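The Night Ferry to Skellitz

I only got on the ferry because Anathi Jacobs bet me I wouldn't. She'd been going on about Skellitz all through May, how the bakery there opens at 4 in the morning and sells a honey roll called a bako, and how I was too much of a homebody to ever go and eat one. So on Friday I bought a ticket, packed a sweater and my good socks, and went (I didn't even tell my sister!).

The boat was the Jorkum, and she was older than me by a fair bit. I had cabin 44, right over the engine, and the whole bunk hummed like a fridge. I gave it an hour, then took my blanket up to the lounge, where a woman in a yellow raincoat was playing solitaire and losing.
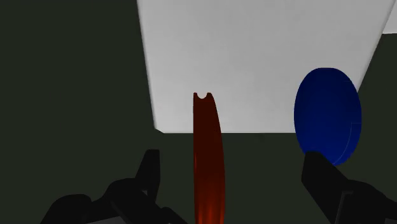 "You can put the black nine there," I said, which is a terrible thing to say to a stranger at midnight.

She looked at the nine, then at me, then moved it. Her name was Naledi Msimang and she was going home to Fultolach, one stop past mine, after 14 years away. Her mother's house had been sitting empty all winter and she had the key on a string around her neck. She kept touching it while she talked, the way you check for your wallet in a crowd.

We played rummy until the coffee machine shut off. She cheated, I'm pretty sure, but so cheerfully that I let it go. She told me about the harbor, and the neighbor's goat that used to eat the wash right off the line, and a boy she'd promised to write to and never did.

"Is he still there?" I asked.

"He runs the post office," she said, and we both laughed so hard the man on the next bench pulled his hat down over his face.

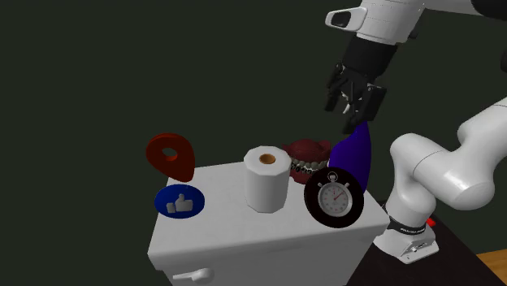 When we docked at Skellitz it was still dark and I could smell the bread from the ramp. I had 2 minutes, the deckhand said, maybe less. So I ran! I bought a whole bag of bakos, burned my fingers on them, and ran straight back up the ramp with my blanket dragging behind me.

Naledi was at the rail with her collar up. She didn't ask what I was doing. She just took a roll out of the bag and moved her suitcase over so I could stand out of the wind.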